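Chapter 3
Showing the Robot: What a Demonstration Can and Cannot Teach

Few claims in this field are repeated as often as the one that opens most sales talks: anyone can teach a robot, simply by doing the job once while it watches. Readers should treat it with suspicion. The person giving the demonstration knows why each movement is made. The recording keeps the movements and drops the reasons.

This chapter looks at two ways of showing a task. In hand guiding, the teacher takes hold of the arm and moves it through the job. In remote control, the teacher works a second device and the arm follows. Both are older than the present excitement, and both have faults that a larger pile of recordings will not cure.

Our running case is the Purba exercise, set at the Worance teaching workshop, in which parts are moved between a desktop computer and a tray. It sounds easy. Most students can do it by hand after one try. 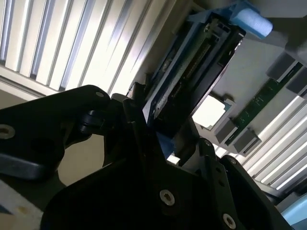
Figure 3.1 The gripper fingers at the lower end of a module in a blue frame, seen from the wrist.

At this range a good deal depends on small differences of angle. A teacher guiding the arm by hand feels resistance and eases off - often without noticing. A teacher at a remote station may feel nothing at all, and has to judge contact by eye. Visar, the recording software used in the exercise, stores joint positions 64 times a second. It does not store doubt.

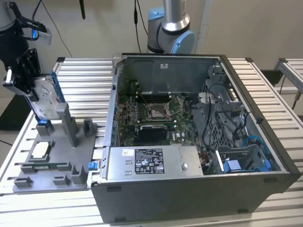
Figure 3.2 The open tower on its side, with the fixture tray to the left and an arm holding the hard disk drive.

The tray deserves as much attention as the arms. Its pegs and pockets settle in advance where things go, and part of what looks like learned skill may be owed to whoever designed it. The Dudolent report, revised in August, rested on 500 demonstrations and never moved the tray. We return to that report in Section 3.2, with less patience than its authors might wish.

Before reading on, write down every decision you make when you take a drive out of a computer. Keep the list for the first exercise.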